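I finally caved and bought the Stenach foam roller, the one everybody in my running group keeps going on about. My calves have been little rocks since I bumped up my mileage, and Tiruwork Mersha (who is way faster than me, and way better about stretching) swore hers got her through marathon training. So okay, fine, take my money!

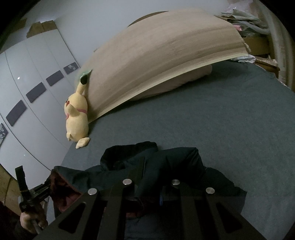

First impressions

Ouch. The ridges on this thing are no joke -- I lasted maybe two passes on my left calf before I was making noises that scared the dog. My old Kavanagh roller was so squishy by the end that I might as well have been rolling on a loaf of bread. This one is FIRM. By day four I'd stopped dreading it, and by day seven I was kind of looking forward to it after my run.

After 14 days

My calves feel so much looser on the stairs in the morning, and I did my long run last weekend with zero tightness until the very end.

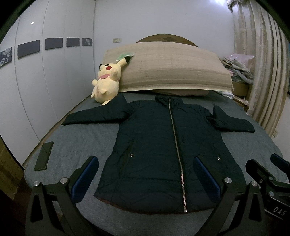 I can't say it's all the roller, of course. I also cut back on hills and tried going to bed at a decent hour (tried!). The only things I don't like are the smell when you first open it, very new-tire, and that it's too long for my gym bag. If you travel a lot, get the short version. I'm keeping mine, and I've got my eye on it for hamstrings next, with a half coming up in May.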